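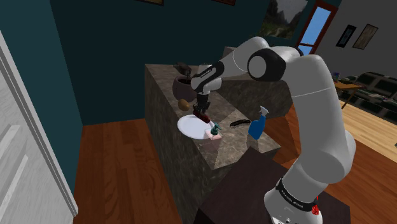 **Handout 4: Looking properly at a product before you say yes to it**
Practical Robotics for Small Organisations, Stostmont evening programme
Notes revised 21st June

Welcome back, and thank you for all the lively questions after the last session, quite a few of which I've tried to fold into these pages. We spent that evening on arms in general: joints, reach, grippers, what a payload figure does and doesn't tell you. This time we get to the part many of you signed up for, which is how to judge something a company would like to sell you. Our worked case is the Guvine Kitchen Practice Kit. Please don't take that as a recommendation (or as a warning, for that matter). I chose it because it's a fairly typical product, the trial is easy to get hold of, and there is plenty in it both to like and to grumble at.

## What you get for your money

Guvine sells the kit as a yearly subscription. You receive a set of simulated homes, a library of household objects, a ready-made arm with a two-finger gripper, and a collection of tasks to be done at the kitchen counter. The arm in the rendered kitchen at the top of this handout carries the name FRANKA EMIKA on its base, and it's the one we'll use throughout. There's no hardware in the box at all. Everything happens on your own computer, and I do mean your own, so have a look at the graphics requirements before you get excited and install it on the old laptop from the cupboard.

The full library has 330 objects and the standard task list has 40 entries, nearly all to do with washing up, wiping down and putting away. The price for a small organisation covers four seats. If you want a fifth person to use it you move up to the next band, and the jump is a steep one, so it's well worth counting heads first.

There is also a paid add-on called Trirnico, which scores each attempt for you and keeps a tidy log. You can do perfectly well without it for this course. I kept my own scores in a spreadsheet for the whole of December and came to no harm.

## The task we'll use: "Wash-up corner"

I like this one for teaching because it looks so very dull. There's a marble-topped island with a round white plate lying flat near the edge, a teal pump dispenser, a black bristled brush and a blue spray bottle with a white trigger. The gripper is pointing straight down with something dark red between its two fingers, just over the plate. Anyone who has ever stood at a sink would think nothing of it.

Now think about it from the arm's side, and take your time over it. A plate lying flat is one of the most awkward things you can ask a two-finger gripper to pick up, as there's so little rim to get hold of. The dispenser and the spray bottle are tall and could be knocked over by a careless elbow or wrist. And the dispenser is standing on a small pink block, sponge or soap by the look of it, so its height isn't what you'd get from a bottle on the bare counter. If a system has only ever met bottles standing on flat stone, I'd expect that to bother it, and I'd want to know.

When you run the task yourselves, please write down:

- where the gripper is when it closes, compared with where you'd have put your own fingers
- whether the lower part of the arm comes near the spray bottle on the way in or out
- anything that moves which the task didn't ask to be moved
- how long you had to wait for the computer to catch up (this matters more than you'd think if you plan to run a lot of attempts)

## What the kit does well

The rooms are furnished, and I'm really very fond of this. Past the kitchen island you'll find a hardwood floor, a teal wall with a painting of mountains on it, a dark green sofa and a little wooden side table. It might seem like mere decoration, but a home is a busy place to look at, and a vision system that has only seen plain grey walls is in for a shock on its first proper visit. Light falls across the worktop in a band, too, and the arm puts part of the counter in shadow. Those are good, ordinary difficulties.

Setting up is also kind to beginners. The instructions are written in whole sentences, bless them, and the first task ran for me without any fiddling.

## Where I'd press the supplier

**Contact.** How does the kit work out what happens when fingers meet a wet plate, or a soft sponge? The brochure says "realistic handling" and leaves it there. Ask which materials have been measured and which have been guessed.

**Viewpoint.** With the camera standing across from the arm, the lower segment passes in front of the spray bottle and hides part of it. Real cameras have the same trouble, so I don't count it as a fault, but do ask whether you can move the viewpoint or add a second one on your licence.

**Leaving.** If you stop paying, do you keep your logs and the tasks you built? Malabanan, whose rival kit we'll open in the next session, lets you export everything in plain files. Guvine's terms are vaguer, and I've read them more than once.

## Before next time

Work in groups of four. Install the trial, run "Wash-up corner" until you're comfortable, and then change one thing only: take away the pink block, or turn the brush, or slide the plate further in from the edge. Run it again and compare your notes. One side of paper is plenty, and rough handwriting is fine by me.

If the trial refuses to install, bring the error message along on paper or on your phone and come a little early. The room is open before the session, and there'll be tea.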